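A small thread on drying clothes in a rented flat in a rainy town. I moved to Indthorpe four winters ago and I have learned it slowly.

5/14/19
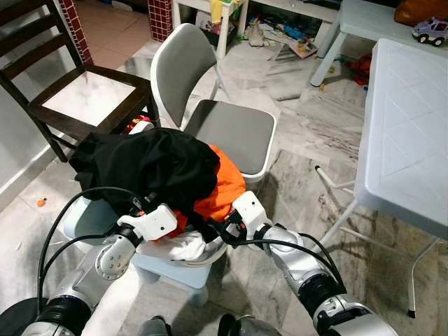

1/ My first winter in Indthorpe I did all my washing on one day, as my mother did. In my old country the air is dry and everything is ready by evening. In Indthorpe the towels stayed damp for days and the whole flat had a sour smell. Now I wash small loads, and I sort them before they go in the machine. A little plastic stool like the light blue one is very good for this, you can put a small bundle on it and your back is not bending to the floor. Black things I keep for their own load, because they show every bit of fluff.

2/ The second spin. I did not know my machine could do this! After the normal program, turn the dial to spin only and let it run again. My neighbours across the hall taught me.

3/ I tried the heated rack from Rilar. It cost me 70 dollars at the second-hand shop on Kolev Street. It is fine for socks and underwear. For jeans I would not recommend it, the waist stays wet and the legs become like cardboard.

4/ Open the window for ten minutes, even when it is cold outside. I was against this for a long time, as it felt like throwing the heating into the street. But the black spots behind my wardrobe did not come back this year.

5/ Do not dry in the bedroom if you have another choice. I use the bathroom with the fan on and the door closed.

6/ For blankets I go to the laundromat in Nekerard, bus 211. The big dryers are at the back, and the colour of the door tells you the size (grey is the largest). Bring coins, the change machine is often broken.

7/ Someone asked about dehumidifiers. I don't have one yet. If you own one and live in a small flat, please tell me how noisy it is at night. I am a light sleeper and the walls are thin.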